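Fosside Community Workshop
Monthly fire and general safety check - October
Checked by: Eylül Akyol
Areas covered: main hall, wood store, kitchen, back room, yard gate

Mark each line OK, ACTION or N/A. Comments go under the line they belong to.

EXITS AND ROUTES

1. Front doors open fully from inside without a key - OK

2. Rear exit clear on both sides - ACTION
Inside was fine. Outside, two pallets were leaning against the rail and narrowed the path. Moved them to the yard the same morning. Deliveries from Plevden keep being dropped there, so the sign needs to go on the outside of the door.

3. Exit signs lit - OK
The one over the kitchen door flickers when the extractor starts. Still readable. Check again next month.

4. Emergency lights hold on battery - ACTION
Ran the test switch. Hall lights held. The back room light went out before the test was over. Battery pack ordered.

FIRE EQUIPMENT

5. Extinguishers in place, pins and seals intact - OK
All on their hooks. The gauge on the kitchen one sits low in the green.

6. Extinguisher service tags in date - OK
The contractor is Hidcombe and their next visit is already booked.

7. Fire blanket in kitchen reachable - ACTION
Somebody hung aprons over it. Aprons moved to the pantry hooks. Please leave them there.

8. Smoke alarms sound when tested - OK
Tested at 7 a.m. before anyone was in. The wood store alarm is quieter than the rest but can be heard from the hall with the doors shut.

ELECTRICAL

9. Cords and plugs undamaged - ACTION
The cord on the shop vacuum has a split near the plug. Tagged out and put in the office. Do not tape it and put it back into use.

10. No power strips plugged into other power strips - OK
Better than last time.

11. Panel door closed, 3 feet clear in front - OK

12. Space heaters off and unplugged when the room is empty - ACTION
The 2,000 watt heater in the back room was switched off but still plugged in. It should be unplugged by whoever locks up.

FLOORS AND STORAGE

13. Walkways free of trip hazards - OK

14. Shelves not overloaded - ACTION
The top shelf in the wood store is rated for 500 pounds and the label has faded. I don't think it is over, but nobody can tell from the label. New label needed. Heavy boards go on the bottom two racks until then.

15. Small parts and offcuts kept in bins, not on the floor - OK
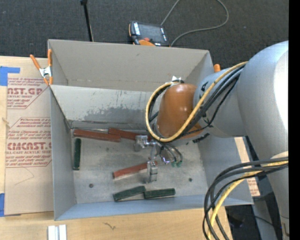
Bins should be emptied or sorted before they get too heavy for one person to lift. Scrap that won't be used goes in the yard dumpster, not back on the shelf.

16. Oily rags in the lidded metal can - OK
Can emptied after the check.

FIRST AID

17. Kit stocked and in date - ACTION
Eye wash expired. Adhesive bandages low. Both are on the Yurt order.

18. Accident book available - OK
No new entries since the last check.

Copy posted by the front doors - original in the office binder. Action items stay on the list until I have seen them fixed.

E. Akyol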